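Wanted: People Who Are Better at Chores Than Our Robot (Most of You Qualify)

The Hokano Household Skills Group is looking for 26 adults to do ordinary housework inside a simulated apartment, slowly and repeatedly, for money. You will steer a two-armed machine through jobs you stopped thinking about when you were twelve. It will think about them a great deal. Our question is whether a machine can be trusted yet to tidy a room, and after two years our answer is "which room, and how attached are you to it?"

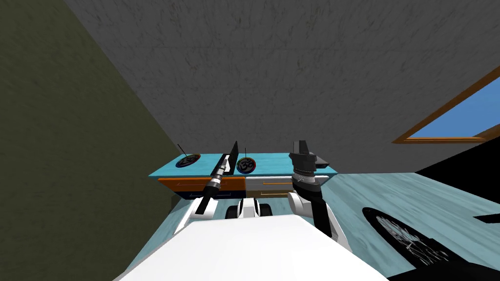
Macaraeg, July

The task set is called Drultum. It covers small jobs around the home: straightening a tabletop, opening a drawer, picking up a thing and putting it down somewhere a reasonable person would put it. The turquoise table with the orange drawer is popular with new participants, mostly for its color. Round dishes with thin sticks in them are less popular. Try clearing around one with an arm in each hand and you will see why.

What you'll do

You attend 8 sessions at our Macaraeg office. Each lasts 44 minutes, after which people start getting short with the equipment. You wear a headset, hold two controllers and attempt chores from a printed list. Between chores you tell us what annoyed you. We write it down, including the swearing, which is coded separately.

Some sessions are spent watching the machine try the same chores on its own. You rate each attempt from "I would let it do this" to "I would come home from work to stop it." Please use the whole scale.

Who we want

Anyone over 18 who regularly cleans, cooks, stocks shelves or picks up after other people. Retail and hotel workers are especially welcome, as are parents of toddlers. Gaming experience is fine but won't help as much as you expect. Engineers may apply, though we already have plenty of opinions from engineers.

You should be able to stand for most of a session and not get queasy in a headset. The wrist view is the usual trouble spot. With two black fingers in front of you and marble filling most of the rest, it is easy to lose track of which way is up.

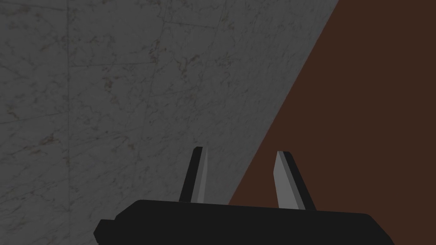 Pay and hours

You get $26 per session, plus a $44 bonus if you finish all 8. Sessions start at 9 a.m. or 4 p.m., every day except Sunday. Parking is free behind the building. Lunch is not provided, and the robot can't make it.

How to apply

Send a short note to the Drultum desk, care of Zarnevthorpe Studies, our recruiting office. Tell us which chores you do most, which one you would hand over tomorrow, and which one you would never let a machine near. A paragraph is plenty. No résumé, please.

Selected applicants will be invited to a 9-minute headset trial before signing anything. Applications close at the end of July.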